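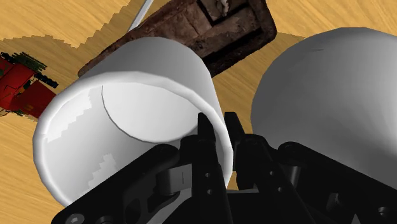 Can I put a handmade cup in the dishwasher? Si-eun Wang wrote to us with that one in July, and added that two of her cups had gone through it every night for a year before she thought to ask. Good news, Si-eun: yes! Everything we glaze at Tralumell is fired to full stoneware temperature (2630 minus a few degrees, Fahrenheit, would melt our shelves, so we stop well short of that), and the glaze is happy on the top rack.

I've never touched clay. Can I still come?

Please do! Most people at the Wednesday night class start from zero. You'll get a lump of clay, an apron and plenty of help, and by the end of the evening you'll have made something. It may lean. We love the ones that lean.

What should I wear?

Old clothes, closed shoes, short nails if you can stand it. Long hair tied back. Clay washes out, but red clay takes its time.

Why did my piece shrink?
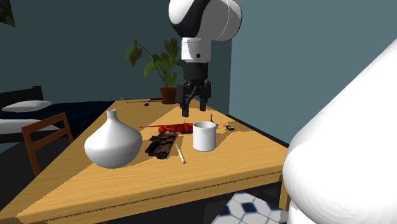

Mine came back from the kiln so small that it only holds an egg, one reader complained, and we felt that one. Clay loses water as it dries and then tightens up again in the firing, so throw bigger than you think you need. If you want a mug that holds a proper coffee, it should look a bit silly and oversized while it's wet. Bring your favorite mug from home and we'll measure it with you!

How much is a membership?

$80 a month, with open studio hours from 9 a.m. and one shelf of your own. Clay and firing are extra. Glazes are included, even Plinon, our runny blue (keep it off the bottom third of the pot, please, or it glues itself to the shelf).

Can you fire work I made at home?

Yes, if we know what clay it is. Bring the bag or the label. We turn away mystery clay, and anything thicker than your thumb needs a good long dry first.

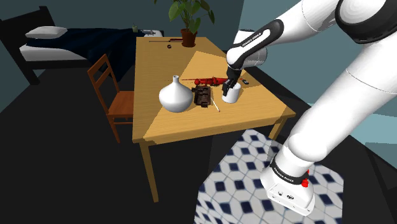

White cup on a light wooden table.

Can I sell what I make here?

Of course, it's yours. Members also get a table at the spring sale, and the sign-up sheet goes up by the sink.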